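Keeping Court Papers at Home

Anyone on bail, or standing surety for someone who is, collects paper quickly: charge sheet, bail bond, hearing notices, receipts. Most of it will be asked for again. A workable home system needs two containers and a hole punch.

Use one container for papers that arrived since the last hearing and a second for everything already filed. An A4 ring binder suits the second. Any rigid, shallow tray or basket will do for the first, provided a sheet lies flat in it.
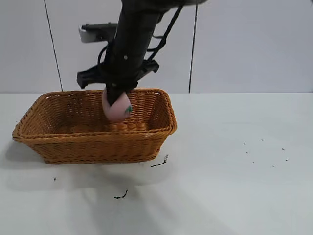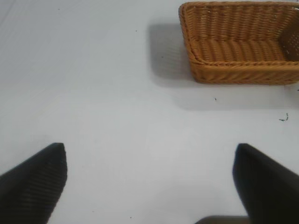

Page last changed: February

Write the case number in pencil on the back of each sheet, top right. Do not staple originals — clerks remove staples, and corners tear. File by hearing date, newest in front. A Kimaro binder holds nearly 400 sheets, enough for most criminal matters before a lower court.

Photocopy the bail bond on the day it is signed. Keep the copy in the binder and the original in a plastic sleeve, away from the kitchen and out of direct sun. Thermal receipts fade, so copy those as well.

On the evening before a hearing, move the new papers into the binder and check the notice for the courtroom and time.

Compiled by Awuor Kashindye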